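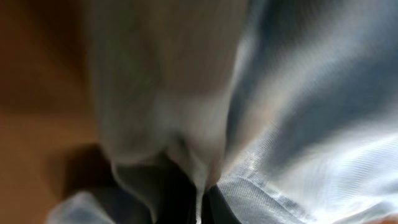 Why Does Plastic Crinkle?

Have you ever tried to open a bag of chips really, really quietly? Maybe your baby brother was asleep, or maybe you just didn't want to share. I've tried it lots of times and I'm terrible at it. One little tug and CRACKLE, the dog is standing next to me with his ears up.

I wanted to know why I kept getting caught, so I went and read all about it. It's a good story and it starts with something you can try right now.

Find a piece of paper you don't need anymore. Hold it flat and wiggle it gently. It makes a soft whooshy noise, right? Now scrunch it into a ball and let go. Hear those tiny snaps as it opens up a little? Scrunch it again and put it right up to your ear. You'll hear even more of them!

Each snap is a tiny piece of the sheet changing shape very fast. When you crumple something thin and stiff, it gets covered in little bumps and dents. Push on a bump and for a moment it pushes back. Then, POP, it flips the other way and turns into a dent. That flip gives the air a shove, the air carries the shove to your ear, and your ear says "click!"

A crinkly bag is doing that over and over, in all kinds of places, so the clicks run together into one big crackle.

What if I go super slow?

This is the part that made me laugh. I always thought going slowly would make my chip bag quieter. It doesn't help much! A bump doesn't care how slowly you push it. It holds on and holds on, and then it flips in a snap, just as fast as before. When you go slowly, you get nearly the same clicks, only spread out over a longer time. So you're being annoying for a whole minute when you could have been done in two seconds. (My aunt at the movie theater in Pennington would like everyone to know this.)

So why don't socks crinkle?

Good question! Grab a sock and scrunch it. Nothing. Cloth is made of threads, and the threads can slide past each other when you bend it. It's floppy, so it doesn't make those springy little bumps that snap from one side to the other. A sheet of thin plastic is all one piece. It has nowhere to slide, so it has to buckle.

Not every plastic bag is loud, though. The bags for bread are often soft and stretchy, and they hardly make a peep. Chip bags are stiffer, and stiffer sheets usually make sharper clicks. You can be a scientist about this and test everything in your kitchen. Ask a grown-up first, and keep plastic bags away from your face and away from babies and pets.

Where does it all come from?

When I was in fourth grade in Siltville, we visited a factory that made plastic film. I remember it was hot and it smelled like a new shower curtain. The plastic started out as little beads, like the ones you'd put on a bracelet but without the holes. A machine melted them and blew air into the goo until it made a giant bubble, taller than my house! Then rollers squashed the bubble flat and wound it up. One roll had 900 feet of film on it. I asked if I could take one home and they said no.

Try this at home!

Collect a few things to scrunch: a paper bag, a piece of foil, a bread bag, a cereal box liner, a paper towel and a sock. Before you start, guess which one will be loudest and write down your guess. Then have a friend close their eyes while you scrunch each one behind their back. Can they tell which is which?

Now try the foil twice. The first scrunch and the second scrunch don't sound quite the same, because foil stays bent where you bent it. Plastic likes to spring back, so it keeps on crackling after you let go.

I still haven't found a way to open chips in secret. My best trick so far is to wait until somebody turns on the blender.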